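Graswood Marsh

Graswood Marsh is a freshwater wetland on the lower Fluvach River, a short distance downstream from the town of Ratcombe. It covers 247 hectares of reed bed, wet meadow and shallow open water. The marsh is known mainly for its amphibians and for the plants of its wet meadows, many of which have become rare in other parts of the river valley.

Geography

The marsh lies in an old bend of the Fluvach which the river left when it cut a new and straighter channel. Water still enters from the river during the spring floods, and in the dry months the marsh is fed by springs along its northern side. The open water is shallow, with a greatest depth of 6 feet in the pool called Raudsepp Hole. The soil is peat over gray clay. Because the clay lets very little water through, the central part of the marsh stays wet in most summers.

On the southern side the land rises slowly to a belt of alder and willow. Behind this belt are hay fields, which are flooded only in the years with the highest water.

Plants

Surveys of the marsh have recorded 170 species of flowering plants. Common reed covers the largest area, and cattail and bur-reed grow at the edges of the pools. The wet meadows have a more mixed growth of sedges, rushes, marsh marigold and water mint. Water mint flowers late in the summer and is visited by many kinds of hoverflies.

Bladderwort is found in the quiet pools away from the river. It is a floating plant that catches water fleas and other very small animals in bladders under the surface. Its yellow flowers stand above the water for a few weeks only, and in cold summers they may not appear.

Animals

Frogs and newts breed in the temporary pools of the wet meadows. These pools dry out before autumn, so fish cannot live in them, and the eggs and young are safer there than in the main pools. After leaving the water, the young frogs move to the alder belt, where they spend the winter under leaves and dead wood.

There are 22 species of dragonflies and damselflies on the list for the marsh. Their young live for one or more years on the bottom of the pools and feed on worms, tadpoles and the young of other insects. Grass snakes are often found near the hay fields, and otters visit the river side of the marsh, especially in October, when the water begins to rise.

Human use

For a long time reed was cut at Graswood in the winter and used for roofs in Ratcombe. Hay was taken from the meadows once a year. When the reed cutting ended, willow bushes spread into the western part, and several of the smaller pools were filled with dead plant material. Cutting has since been started again on the western side, in narrow strips, so that each strip has time to grow back before its next turn.

Wild water mint from the marsh was also used in the kitchens of Ratcombe, mostly for tea and with new potatoes. Picking inside the marsh is no longer permitted. Local households now grow garden mint and other herbs in pots, which need less water than the wild plant. 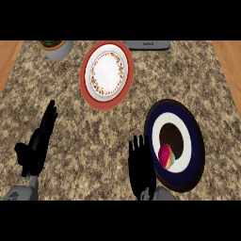
Potted plant and plate on a granite-patterned countertop (computer rendering).

Protection and access

The whole of the marsh is protected, together with the alder belt. Digging of peat and drainage are forbidden. A small gate on the ditch between the marsh and the hay fields is used to hold back water in spring, and it is opened before the hay is cut.

A boardwalk leads from the Ratcombe road to the edge of Raudsepp Hole. It is closed during high water. Dogs are not allowed on the boardwalk, and boats may be used only on the river itself.

Page last changed: 21 Jun 2023

See also
Alder carr
Fluvach River
Oxbow lake
Wet meadow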